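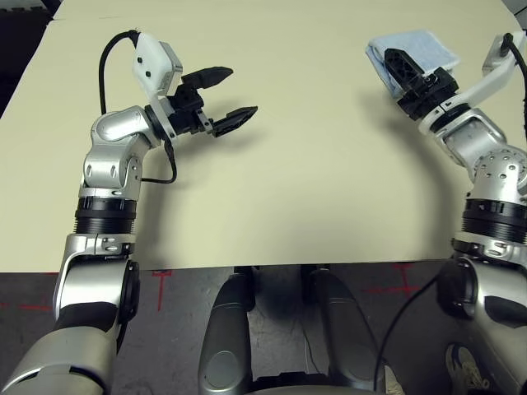

Hendrik Mabaso told me that a towel has no right way to be folded, only a way that fits your shelf, and I have thought about this sentence many times since July. He is correct, I believe. My mother in Bernberg would not agree with him, because she folds everything in three and has done so all her life, but her cupboard is deep and mine is narrow.

This page is a small gallery about folding cloths, and about the table one needs for it. My older galleries were of gardens and of the market in Dradden, so perhaps some readers will be surprised. I became interested in the subject when I moved to a smaller flat and had to give away half of my linen. What stayed had to lie flat and take little room.

First, some words about the table. I used to fold on the bed, as many people do, and it went badly. The mattress gives way under the hand and the edges never meet. A big table with a smooth top is much better. A light colour is good also, as I see every crumb and every hair on it before I put the clean cloth down. I wipe the top with a damp rag, then I wait some minutes with the folding. Nothing else should lie near: no cups, no keys, no letters from the bank.

The height is important too. My own table is 83 centimetres high, a little more than usual, and my back thanks me for it. Hendrik put wooden blocks under the legs of his, and his wife did not like the look of them, so now they come and go.

Then the cloth. Microfibre is more difficult than cotton, in my experience. It is soft and fluffy, it holds on to itself, and when you pull one corner the middle comes along. For this reason I do not pull. I lift the corner, carry it over and lay it down, and only then I stroke the cloth flat from the middle to the outside. If it has become crooked, I open it completely and begin again. To correct a bad fold on top of another bad fold takes longer.
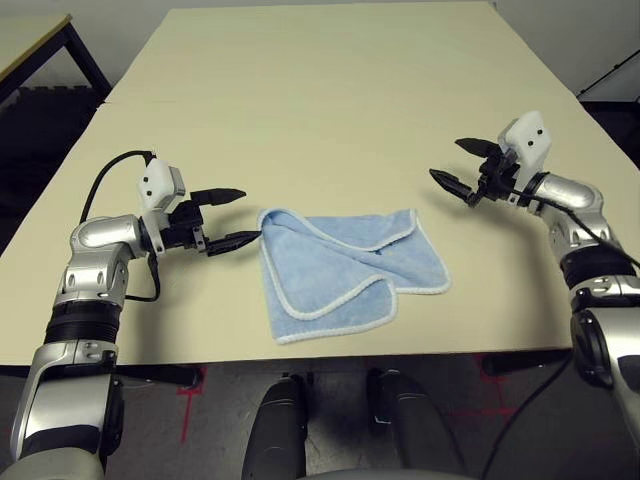 A border in another colour is a great help. With white piping on a light-blue towel you can see at once where the edges are lying, and if two of them run side by side the fold is straight. On a plain cloth I have to feel for the hem with my fingers.

For a square cloth I make a half, then a half again, and I stop there. A third fold makes a thick little parcel which falls over on the shelf. The closed side goes to the front, so that you can take one out without disturbing the others. Kaushik, my neighbour, rolls his cloths and stands them in a drawer. It looks nice, but mine open again as soon as I turn away - maybe I roll too softly.

I will add more pictures when I have sorted them. The tea towels come next, and after them the fitted sheets, for which I still look for courage.

Comments (3)

Jalar
I have folded on the bed for years and did not know this was my problem! What do you do with the cloths that have lost their shape in the wash? Mine are more like a diamond now.

Kaushik
You roll too softly, yes. Come over and I will show you again.

Bernberg reader
In three. Your mother is right.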